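Textile Care and Finishing, Unit 4: Folding Knit Garments
Handout prepared by Khôi Âu. Lab supervisor: Hamidreza Sharifi, Brelstead.

4.1 Surface preparation

Work on a flat, rigid table, clear of other pieces. Unfolded stock stays on a separate surface. A light T-shirt of 167 g/m2 jersey holds any crease that is pressed into it, so wrinkles are removed before the first fold.

Lay the shirt flat and bring the hem and side seams into line. Check the lower corners for fabric that has doubled over on itself.
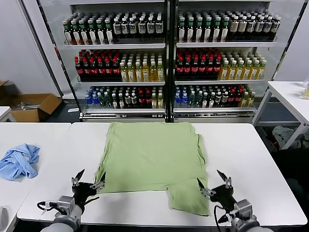
Smoothing proceeds from the center line outward with the flat of the hand. Pulling at a corner stretches the knit on the bias and moves the side seam forward. If a seam has rotated, lift the whole lower edge, let it drop, and lay it again.

4.2 Fold sequence (Warau method)

Step 1. Fold one side to the center line, sleeve included.
Step 2. Turn the sleeve back so that it lies parallel to the outer fold.
Step 3. Repeat on the other side.
Step 4. Bring the hem up to the collar in two equal folds.

The Dương variant replaces step 4 with three folds and gives a narrower packet, suited to upright storage. Stacks of either type are limited to 900 mm in height on open shelving.

4.3 Bunched pieces

A garment taken from a pile is opened before it is sorted. Locate the collar or the hem first, then grip two points on the same edge and spread the fabric away from the body.

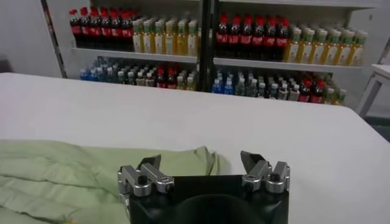 Which edge should be located first when neither the collar nor the hem can be found?
Use a side seam. Follow it with the fingers until it meets the hem, then take the hem in both hands and open the piece from there.

Reading for the next session: Pornlow lab manual, p. 256, table of fold widths by size.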